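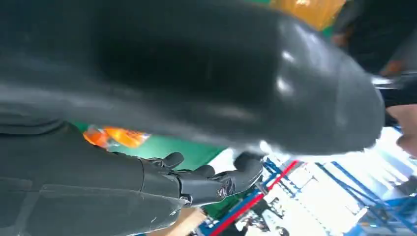
## Re: Matching hours for the Saltetti mentoring program

Dear all,

Thank you, Wondimu, for the clear questions. I quote them so that new members of the list can follow.

> On 16 November 2024, Wondimu Degefa wrote:
>
> Pirier staff gave 287 hours to the program last year. Does the company's matching gift cover all of them, or only the hours on workdays? And can Anghel, as a partner, send its own people under the same agreement?

On the first point: all 287 hours are covered. The old text spoke of "working time", but this was changed in April. The limit is now 60 hours for each employee, and evenings count the same as workdays. Travel still does not count.

On the second point I am less sure. The agreement names Pirier and Hekance only. I think Anghel needs a short letter of its own – one page is enough, signed by both sides. I can send the Hekance letter as a model if someone wants it.

Please also check the hours sheet before you forward it. Two mentors are entered twice, and the total for Hekance should be 102.

With kind regards to everybody,
Program office, Saltetti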